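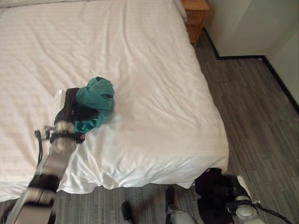

# Flometach: normas de recogida de ropa

Versión del martes, 27 de abril de 2021. Mantiene Notburga Sutter; las quejas, a Heidrun Sutter, que las lee con más paciencia.

El conjunto reúne 2046 episodios, 910 de ellos revisados a mano. Las reglas son 12. Empezaron siendo 56, hasta que alguien intentó cumplirlas.

## Antes de grabar
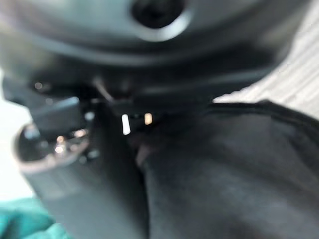 Los cables de muñeca llevan holgura para el giro completo, pero ninguna vocación de lazo. Si uno se engancha, se para y se anota.

## Durante el episodio

Una prenda por pinza. Soltar y volver a agarrar está permitido; borrar el intento, no.

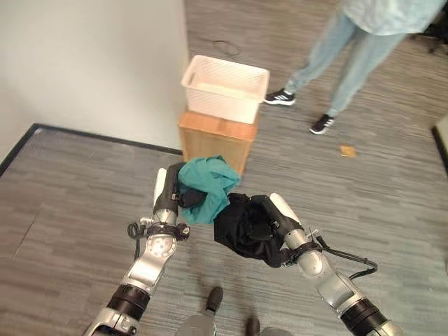

Regla 4: prenda verde azulada a la izquierda, negra a la derecha.

## Personas y suelo

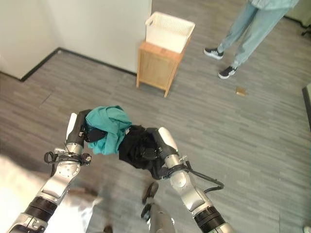

La regla 9 fija la distancia entre operador y brazos, y es la más discutida de todas. Quien acompaña se queda de pie y no ayuda, por mucho que la cesta blanca esté ahí mismo, sobre el mueble de madera. Los restos del suelo se etiquetan como «objeto ajeno», aunque midan lo que un recorte.

## Comentarios

**cosura_lab:** ¿La regla 4 vale también para calcetines?

**nsutter:** Vale. Lo lamento.

**wallner:** En Inavwood seguimos con las 56.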